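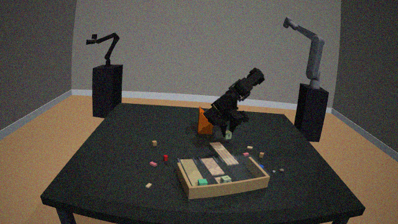

*2 min read*

# Hi, we're Presotthorpe

I'm Rattana, and I started this site at my kitchen counter after a Szekeres show that I couldn't stop talking about. My friends had heard enough by the second day, so I wrote it all down and put it online instead. I figured my sister would read it. Then nearly 800 people did (my sister still hasn't), and I was hooked!

We write about live music and the people who make it - singers, touring bands, the odd TV talent show when the season's good. Mostly we go to small rooms and stay until the lights come up. I do the reviews and most of the interviews. Irén Gulyás edits everything, runs the calendar, and talks me out of using the word "soaring." She came on board one March, after emailing me a list of every song title I'd gotten wrong in a Prora review. It was a long list. I offered her the job that same night.

## What you'll find

New reviews go up by noon the day after a show. Interviews take longer, because I like to let people talk and then I have to type it all out. We run tour news too, but only once the artist or the venue has confirmed it. If something scary or sad happens around a show, we wait for facts, and we don't post crowd video of people who are hurt. That one's a firm rule for both of us.

We buy our own tickets most of the time. When a label or a club puts us on the list, you'll see a note at the top of the review.

## Plokeck

Plokeck is our newsletter, named after a typo of mine that Irén refused to let me forget. It goes out at 7 a.m. to a little club of 1,000 readers, and we've capped it there for now so I can keep answering the replies myself. There's a waiting list, and spots do open up!

## Say hello

Playing somewhere soon? Send us 30 seconds of your best song and the date of the show. Corrections go to Irén, who loves them. Everything else comes to me through the contact form, and I usually write back late at night, after I get home from a gig.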